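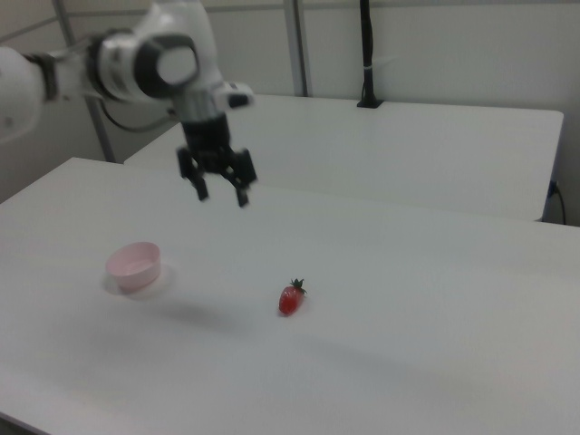
What goes on the small-items table, and what stays off it?

One container and one piece of fruit at a time. Everything else goes back on the Tallel shelving before the next item comes out.

26th January

Worked through the tableware and produce box with Wanda Alcantara. Purpose: settle the list of bowls and fruit we keep, and fix the table surface so the items read clearly against it.

**Surface.** Matte white kept for the front table. The gloss sheet from Benavides was tried in November and gave a hot spot under the ceiling lights, so it is now a shelf liner. Wipe with a damp cloth, then a dry one. No spray cleaner; it leaves a film that shows as a gray smear at low angles. The shadow around a small bowl on the matte sheet is pale and soft-edged, fine for our purposes.

**Bowls.** Pink bowl stays on the list. Small, shallow, straight sides, rim a pale pink and the inside lighter again. Straight sides are preferred to flared ones: a strawberry dropped near the rim of a flared bowl rides up and comes back out. Measured rim to rim with calipers, 100 mm. Entered as item 782 in the Flikirik sheet. The old entry had it as "cup, pink," which is how it ended up in the mug drawer.

Flared bowls (2 of them) moved to the Flostonley crate. Label reads SPARE, not DISCARD. Fitzgerald Ruiz-Ortega wants them for pouring trials.

**Fruit.** Strawberry is the default. Lemon is too large for the pink bowl once anything else is in it. Grape rolls on the matte sheet if the table is out of level, and the front table is, slightly, toward the near left corner. Shimmed that leg with folded card. Replace with a proper foot when one turns up.

Store the strawberry in the lidded tray, stem end up. Check for dust before use.

**Placement.** Bowl toward the left side, fruit to the right of it, with clear table between. Tape marks were considered and dropped; the residue is worse than the drift. Second white table stays behind the first. Do not put notebooks on it during a session, they cast onto the front one.

**Stock sheet.** Running total after today's corrections is 1,822 lines, including duplicates. Wanda is merging the produce duplicates first. Strawberry was listed under both "food" and "toy"; kept under "food."

Open:

- level the front table properly
- second straight-sided bowl, same size, any color except white
- lid for the produce tray is cracked at one corner, tape for now
- ask Fitzgerald whether the mug drawer can be relabeled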